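Varnness pepper mill festival returns in July, against all advice

Varnness, the small town best known for being on the way to somewhere else, will hold its third Festival of the Pepper Mill this July. Visitors can expect 66 mills on show, two days of talks and demonstrations, and a level of sneezing that the local chemist has described as good for trade.

The festival takes place in the Old Corn Hall on Griveo Street, with overflow into the yard behind it if the weather is kind. Last year the weather was unkind and the overflow went into the bus shelter, where it was well received by people waiting for the 52.

Organiser Smaranda Tănase started the event after inheriting her grandmother's pepper mill and finding that it didn't work. She took it apart on the kitchen table, couldn't put it back together, and put a card in the newsagent's window asking for help. She got 11 replies, which she took as proof of public demand.

"I had expected one retired engineer," said Tănase. "I got a roomful, and they all disagreed with each other about the spring. By the end of the evening we had two working mills, a broken saucer and the outline of a festival. I still don't know whose the second mill was."

Entries for this year's competition are now open, and the organisers would like it known that the rules have been tightened. Last year's winner in the Homemade class was later found to contain no mechanism of any kind. It was a very handsome table leg. The judges have apologised to the runner-up, who has been gracious about it in public. 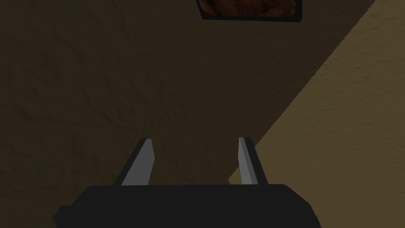
What's on

The main hall will be given over to the exhibition, which is arranged by height. The organisers tried arranging it by age in the first year, but owners tend to add a few decades and the back wall became crowded with mills said to be Georgian. Height can be checked with a ruler.

The exhibition runs from salt-and-pepper pairs small enough for a doll's house to the restaurant mills that need a waiter at each end. Pride of place goes to the Hornitz Long Mill, on loan from its owners, the Hornitz family, who kept it behind the bar of their hotel for 52 years. It was used for pepper on special occasions and for closing the top window the rest of the time.

On the small stage, the first morning opens at 10am with "Coarse, Medium, Fine: Where Did It All Go Wrong?", a talk on grind settings and why so few of them do anything. There will be time for questions. There was time for questions last year as well, and the hall had to be cleared so the dance class could come in.

In the afternoon the repair table opens. Bring a mill that sticks, slips, squeaks or only produces dust, and the people behind the table will do what they can. Please empty it first. Please also empty it somewhere other than the entrance lobby.

The second day belongs to woodturning. A lathe will be set up in the yard and visitors can watch a mill take shape from a square blank, with the drilling done in stages and a good deal of muttering at each one. Those who want to try for themselves can book a short turn on a smaller lathe. Long sleeves and scarves are not allowed, and neither is showing off.

The competition

There are three classes this year.

Homemade. Any mill made by the person entering it. It must contain a mechanism. It must grind pepper when the judges turn it, in front of the judges, using the judges' own peppercorns.

Oldest Still Working. Papers help. Family stories are welcome and will be listened to politely, but they won't be given marks. Entries in this class may be repaired but should not be mostly repair.

Most Unlikely. For mills in the form of something else. Past entries have included a lighthouse, a chess bishop, an owl with a turning head and a bust of the entrant's former employer. The judges ask that living people be given some warning.

The Homemade winner receives the Aigner Cup, given by the Aigner cookware shop on the market square. The cup is a measuring cup. It has been engraved, though, and a small shelf for it is included.

All entries should reach the Corn Hall by 5pm on the day before opening. Mills left outside the door overnight are left at their owners' risk, and in one known case have gone home with somebody who thought they were free.

A word on colour

The question of painted mills has caused more letters than any other part of the festival, including the parking. One camp holds that a mill should be bare wood with a bit of wax and that anything else is hiding something. The other camp likes green.

The organisers have settled the matter by taking no position and giving colour a room of its own. The side room, usually used for coats, will house a display on painted and lacquered mills, from sober black through to a shade of orange last seen on bathroom tiles. The bare wood camp is invited to come in and be annoyed at close quarters. Coats will go on the stage stairs.

"I was firmly on the side of plain wood," said Tănase. "Then I painted one for a laugh and it's the only one my family will use. I have had to keep it in a cupboard when certain people come round."

Visitors to the side room will also find a table of half-finished shapes, set out to show how much the outline of a mill matters to the hand. A bulge in the middle gives you something to hold. A narrow foot looks elegant and falls over. Most makers learn the second point at dinner, usually somebody else's.

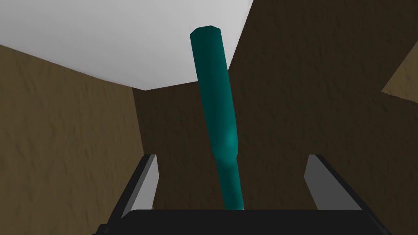
Dark teal, with a narrow lower section and a rounded bulge further up.

Food and drink

The tea counter will be open both days and everything on it will contain pepper. This includes the shortbread, the strawberries and, after a long discussion, the ice cream. Plain biscuits can be had on request from under the counter.

The cheese sandwich is also back. It was the most popular item last year and the kitchen has doubled its order of bread, having previously doubled its order of chutney by mistake. There is still chutney. Visitors may take a jar away with them and are warmly encouraged to take two.

Getting there

The 52 bus stops outside the Corn Hall. Drivers can use the field beyond the church, which is flat, well signed and shared with a number of sheep. Close your gates. The sheep have been to the festival before and were not interested in the exhibits so much as the lobby carpet.

The hall has level access from the yard side, and there are chairs along both walls for anyone who has come with an enthusiast. The lathe is noisy, and visitors who'd like a quieter time may prefer the first day, when the loudest thing on the programme is the argument about springs.

Dogs are welcome in the yard. Anyone bringing a dog into the main hall should think about what pepper does to a dog, and what a dog then does to a row of mills arranged by height.

Notes for editors

The Varnness Festival of the Pepper Mill runs for two days in July in the Old Corn Hall, Griveo Street, Varnness. Doors open at 9.30am on both days. Admission is £3, and children come in free with an adult who is willing to be seen with them. Tickets are sold on the door only, as the online system sold the same seat 66 times last year and it was not a very good seat.

Smaranda Tănase is available for interviews before the festival and, voice permitting, during it. She will talk about any mill in the exhibition except her grandmother's, which is still in pieces. Reporters who know anything about springs are asked to mention it when they ring.

Press visitors are welcome at the setting-up afternoon, from 2pm on the day before opening, and may be handed something to carry.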